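Lendent Campaign Security Service

For candidates, campaign offices and small parties

Plorilside – Products – Elections – Lendent

Lendent is a service for campaign teams that want to protect their mail, their shared files and their public pages during an election. It was made for teams without their own technical department. Many of our customers have two people in an office, one of them new, and a long list of supporters whose addresses must stay private.

Foreign groups who want to influence a vote often begin with small things. They send a false message to a press officer, they open an account with almost the same name as the candidate, or they copy a donation page and change one letter in the address. Such attempts are not always easy to recognise when the office is busy and the telephone is ringing. Lendent watches for these signs and tells you about them in plain words.

What the service includes

Mail check. Every message which arrives at a campaign address is compared with the senders your team already knows. When a sender looks like a known person but writes from a different place, the message gets a yellow bar at the top with a short explanation. It is not deleted. The decision stays with your team.

Account watch. We search the large social networks each day for accounts that use the name, the portrait or the slogan of the candidate. The list arrives in your inbox every morning at 6, and from each line you can send a report to the network directly.

Page watch. Lendent looks at your public website and saves a copy after each change. If a page is changed at an unusual hour, or by a user who has not worked on it before, the person on duty receives a text message.

Safe room. A shared folder for speeches, polling results and travel plans. Access is given by name and ends by itself after election day, unless you extend it.

Short lessons. The service comes with lessons for new helpers. Each one takes the length of a coffee break and can be done on a telephone. We recommend to do the first lesson before the helper receives a campaign address.

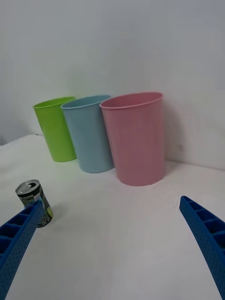

Cups in green, blue and pink.

Packages

Lendent Local is for one candidate in a council or mayoral election. It covers up to 80 addresses and has mail check, account watch and the lessons.

Lendent National is for parties and for parliamentary or presidential campaigns. It has all parts of the service, without limit of addresses, and a named contact at our office who knows your team. The price is 1466 euros per month, with a shortest term of 2 months. Local is priced by the size of the district, so please write to us for an offer.

Both packages can be bought by a party for several candidates together. In this case each candidate has a separate space, and the party office cannot read the mail of the candidates. We are asked about this quite often, so we say it clearly.

What you need before you start

– Your own domain for mail and website. Free mail addresses can be watched, but the mail check does not work with them.
– One person who is responsible for access and can be reached in the evening.
– A second step at login, by key or by telephone app. Lendent will not be switched on without it.
– A list of the official accounts of the candidate, also the old ones which are no longer used.

The old accounts are forgotten in most campaigns. If an account from an earlier election is still open and has a weak password, please close it or give it to us for watching.

How we handle your data

The service runs in our data centre in Kostport. Mail is checked there and is not stored by us after the check. The warnings are kept until the end of your contract, because you may need them when you speak with the election authority or the police. After this they are removed, and you receive a confirmation in writing.

We do not work for both sides with the same staff. When two campaigns in one race are customers of Lendent, they have different contacts, and these contacts do not share a room or a calendar. We do not publish the names of our customers, and we ask them not to use our name in advertising before the vote.

What the service does not do

Lendent does not say who is behind an attack. We can show you from where a message was sent and which other messages look similar, but this is not a proof that a certain country or group has done it. Please be careful with public statements on this basis. We also do not answer false stories in your name, and we do not collect information about your opponents.

Working with Galanis

Customers who already use the contact manager Galanis can connect it with Lendent. The known senders are then taken from Galanis automatically, and you don't have to type them by hand. The connection works only in one direction – Lendent reads the names and addresses and writes nothing back. Tags, donation amounts and notes are not read.

Setting up

After the order you receive a form and a link to a call. The call is held in English, and the form is available also in French, German and Greek. Please have the password for your domain ready, or the person who knows it. If you plan to begin in August, please order early, as many autumn campaigns start in this month and the calls are given in the order of payment.

Contact

For offers and questions please use the form "Elections" on the Plorilside website. If you are already a customer and you believe that an account was taken over, do not use the form. Call the emergency number printed on your contract, and leave the computer switched on until we answer.

Prices and conditions last changed: 5/28/22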